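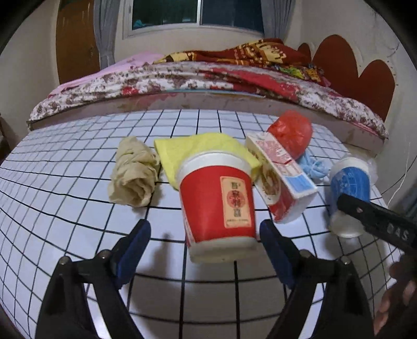 One reader of the draft slides objected that a zero offset is a calibration error and shouldn't be called a fault, and asked for the word to come out of the title. It stays in. The offset reached a moving arm, and the arm closed on things harder than it was told to.

Search this site
Search
All Talks Notes

WIDTH DRIFT IN HAND-HELD GRIPPER RECORDINGS
Speaker notes, October session

Slide 1. Title
Leave it up while people sit down. Point at the two blue pads and the red paper cup between them. The quantity this talk is concerned with is the distance from one pad face to the other. Everything else on the board can wait.

Slide 2. The setup
Honari hand-held unit. Operator picks up household objects, sets them down, moves on. Each recording stores video, pose and finger width. The policy trained on those recordings runs at Pernau on a fixed arm with a Niven controller. The two grippers share finger geometry. They don't share a width sensor, and the conversion between the two was never checked after the first week.

Slide 3. What happened
Pernau ran 36 trials with thin-walled items. In the early trials the fingers closed to the recorded width and held. Later in the same afternoon the arm began to over-close. A paper cup folded at the rim. A drink carton split along its side seam and emptied onto the joint cover below the wrist.
The operator pressed the stop. Nobody was hurt. The arm had not tripped on its own, and this is the part to spend time on.

Slide 4. Why the arm did not stop
The force limit was set at 40 newtons. A paper cup fails well under that. The limit was chosen to protect fingers and gearbox, and it did protect them. There was no limit tied to the object.
The second check was a width comparison: commanded against measured. Both numbers agreed. The command was wrong, the arm followed it correctly, and the comparison passed every time.
Pause here. Somebody usually asks about motor current. Current was logged and not used.

Slide 5. Source of the error
Tisov replay of the recordings showed the fully closed reading moving over the course of long sessions. Worst case, 3 mm. The zero is taken once at power-up with the pads touching. If the pads are not fully seated on the fingers at that moment, they creep into place later and the true gap changes under a fixed reading.
We reproduced this on the bench by leaving one pad proud of its seat and cycling the fingers. Pads seated with a press tool did not drift.
Show the plot. The y axis is in millimeters, the x axis is cycles. The step in the middle of the trace is a battery change, ignore it.

Slide 6. Extent
203 recordings carry the offset. They were found by looking for closed readings below zero, which the import script had been clipping without a warning. The clipping was my code. It was added to quiet a chart.
Those recordings are out of the training set. The video and pose are still good, and we may put them back with width masked.

Slide 7. What changed
- Zero taken at the start and end of every session, both stored.
- Session rejected at import if the two disagree.
- Clipping removed. Negative widths raise an error.
- Niven controller now has an object-class force limit below the mechanical one.
- Closing speed reduced in the last part of travel.
- Wrist joint cover replaced with a sealed one. The old one let juice through to the connector.

Slide 8. Still open
Soft objects. With a crumpled cloth or a tied plastic bag there is no clear contact width, so a wrong width produces no visible damage and no alarm. We have no good test for this. The end-of-session zero catches the drift but only after the fact.
Also open: whether pad seating can be sensed in the unit. Hardware says there is no room for another wire. I would like a second opinion.

If short of time, drop slide 7 and read slide 8 in full.

Comments (3)

Was the carton full when it split? Asking for the force numbers. A full one behaves very differently from an empty one in our gripper.

Reply: Full. The empty ones just bent.

We had the same clipping problem with a different sensor. Ours hid it for a whole season of data. I'd keep the raw channel forever, storage is cheap compared to recollecting.

Related
Stop categories for shared workcells, short version
Replaying sessions in Tisov: the width channel
Pad wear and replacement on the Honari unit
Niven force limits by object class
Pernau bench notes, wrist connector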